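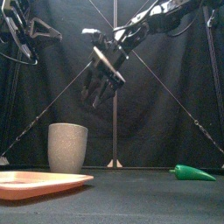
I'd been meaning to talk to the woman who runs the allotments at Osville for ages, mainly so I could ask how she gets chillies and peppers to ripen when mine sulk on the windowsill until October and then drop off. She said to come at half past eight in the morning and bring my own mug, so I did!

She took on her plot after a knee operation, when the doctor told her to keep moving. "I thought I'd grow a few spuds," she told me, pouring tea out of a flask that has clearly seen some weather. "Then somebody gave me a tray of seedlings and that was me gone. I had 30 pots on the stairs by Easter. My husband was going up to bed sideways."

So what am I doing wrong? Sowing too late, apparently (I start in April, and she winced). "February, on top of the boiler cupboard. And stop watering them every time you walk past. You're being kind and they hate it."

She picks the first few peppers green, even though it hurts, so that the plant gets on with making more. I asked whether she saves her own seed and she laughed at me. "I tried. Half of them came up as something else. I buy a packet now, it's the price of a coffee."

We got on to the waiting list, which is a sore point. There are 437 names on it across the town, and when the Harju Lane site closed it got a good deal worse. She'd like the bigger plots split in two. "People wait years, they get a great long strip of couch grass, and they've given up by June. Give them half! They can always ask for more."

I wanted to know if she ever gets fed up with it. "Every August," she said. "Slugs, blight, and everyone I know hiding from my courgettes." Then she sent me home with four of them and a jar of green tomato chutney, and I've had it on toast twice already.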